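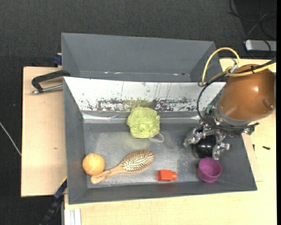
Wear is the slow damage that happens when things rub against each other. It is going on all the time, in your shoes, in your bike, and in the stairs at school. Most of it is too small to see while it happens, so we only notice it later, when enough has built up to leave a mark. The gray bin in the picture has a lot of marks. There are dark scuffs and scratches in a band low on its back wall, with thin scratch lines rising above them, and parts of its floor have been rubbed lighter. Marks like these can tell you something about how a thing gets used, once you know how to read them.

What is rubbing, exactly?

Run a finger across a table. It may feel perfectly smooth, but if you looked at the tabletop through a strong microscope you would see hills and valleys. Every solid surface has them, even glass.

When two surfaces slide past each other, the tiny hills on one bump into the tiny hills on the other. This bumping and catching slows the sliding down. The slowing force is called friction. Friction is useful. Without it you could not walk across a room, hold a pencil, or stop a bike.

Friction has a cost, though. Sometimes a tiny hill gets bent over or snapped off when it catches. One snapped hill makes no difference to anybody. Thousands and thousands of them make a scuff, a dent, or a hole in the knee of your pants.

Hard things scratch soft things

Scientists use the word "hardness" to mean how well something stands up to scratching. The rule is simple: a harder material can scratch a softer one. A steel nail will scratch a piece of chalk. Chalk will not scratch the nail, however hard you press.

Your fingernail is harder than candle wax and softer than a copper coin. Window glass is harder than both. Diamond is the hardest natural material most people will ever hear about, and the only common way to cut a diamond is to use other diamonds.

Sand is harder than you might expect. Much of it is made of a mineral called quartz, and quartz can scratch glass. For this reason you should rinse the sand off your sunglasses before you wipe them. If you rub them dry, you are dragging tiny hard rocks over the lenses.

Three kinds of wear

A scratch happens when something hard and pointed is dragged along a surface. It digs a narrow groove. If the groove is straight, you can tell which line the point moved along, but you often can't tell which end it started from.

A scuff is wider and has fuzzy edges. Sometimes a scuff is made of lots of small scratches close together. Sometimes it is material that has been left behind, like the black streak a rubber sole leaves on a gym floor. That kind can often be cleaned off. A groove can't be cleaned off, as there is nothing there to remove.

Polishing is wear too, which surprises people. When a surface is rubbed by something fine or soft, such as hands or cloth, the tiny hills get worn down evenly. The surface ends up smoother than before and can start to shine. Old brass door handles are often brightest in the place where people hold them.

The stairs at Vundby

The old lighthouse at Vundby has 239 stone steps, and it is 176 years old. Each step has a dip in the middle, like a shallow bowl. The edges near the walls are still flat. Stone is hard, but shoes carry grit on their soles, and the grit does the grinding.

The dips are deeper on the lower steps. Plenty of visitors start the climb, get tired, and turn back, so the bottom of the stairs gets more feet than the top. At step 70 there is a window with a view of the harbor, and the stone in front of it is worn in a wide patch where people stand and look out.

The lighthouse closes every February for repairs. A few of the worst steps have been taken out and turned over so that people could walk on the unworn side. Builders have used this trick for a long time, and it works well — once. After that you need a new stone.

How people slow wear down

Oil and grease keep surfaces slightly apart. The tiny hills on a bike chain can slide past each other with a thin layer of oil between them, and fewer get snapped off.

Keeping things clean helps too, because dirt has hard grains in it. So does adding a layer that is meant to wear out in place of something more expensive. Floor wax does this job, and so do the rubber feet on chair legs. When the rubber foot is gone you buy another, and the chair is fine.

Be a wear detective

Pick something you use every day and look at it under a bright lamp. Tilt it slowly. Scratches catch the light at some angles and vanish at others, so keep moving it.

Good things to try:

The soles of your shoes. Is one side of the heel lower than the other?
A wooden spoon. Which edge is flatter? People who stir with the right hand often wear down a different side from people who stir with the left.
A computer keyboard. Which letters have faded?
The bottom of a backpack.
A doorstep or a curb.

Draw what you find, and put arrows on your drawing to show which way you think the rubbing went. Then ask the person who uses the thing most whether your arrows match the way they use it.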